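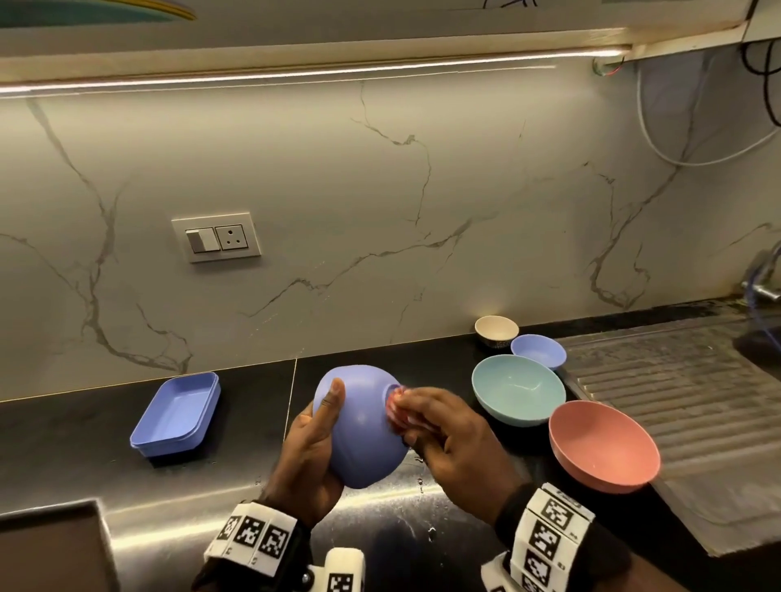 Cuaderno del taller, jueves, 16:40
Vajilla de Givula: lavado y secado a mano

Retomo donde lo dejé. La vajilla de plástico vuelve a oler a caldo, y como en Rodetti sostienen que el olor «es percepción del usuario», toca lavarla otra vez y percibir con más método.

Hoy, secado con paño. El rojo y blanco, el de siempre. El gris suelta pelusa y queda degradado a trapo de suelo.

Cuencos lavanda: lo que retiene agua es el pie. Con el cuenco boca arriba, el anillo de la base se queda con un hilillo que luego aparece en el estante, en la manga o en el cuaderno (véase la mancha de la página anterior). Boca abajo, pulgar en la pared exterior y paño apretado contra el pie, sale bien. Tres vueltas y listo. Con dos no llega, con cuatro ya es cariño.

Bandeja lavanda, la rectangular: el borde es bajo y se seca en una pasada, pero las esquinas guardan gotas. Repasar con la punta del paño.

Cuenco salmón: déjese ladeado en el escurridor. No apilar con el verde azulado, que es más cabezota y hace ventosa. La última vez los separamos con agua caliente y vocabulario.

El de cerámica crema no entra en la prueba. Sigue al fondo, contra la pared, en calidad de testigo.

Pesada del paño: 57 g en seco. El peso final lo apunté en un papel que después usé para secar el grifo. Repetir el lunes, con un papel de otra vocación.

Detergente: 200 ml de la garrafa de Pillai para toda la tanda. Demasiado. El aclarado se hizo eterno y la encimera de acero acabó con gotas en el centro, cosa que en Futville se resolvería con un protocolo y aquí con la manga.

Pendiente:
- pedir paños, del rojo y blanco, no «similares»
- preguntar a Rodetti por el lote 682, que es el que huele
- decidir de una vez si la bandeja se guarda de canto o plana; llevo meses guardándola de las dos maneras según el humor
- devolver el embudo

El olor, a las 17:15: menos. Queda algo en el lavanda pequeño, o en mis dedos. Mañana vuelvo a oler antes del café.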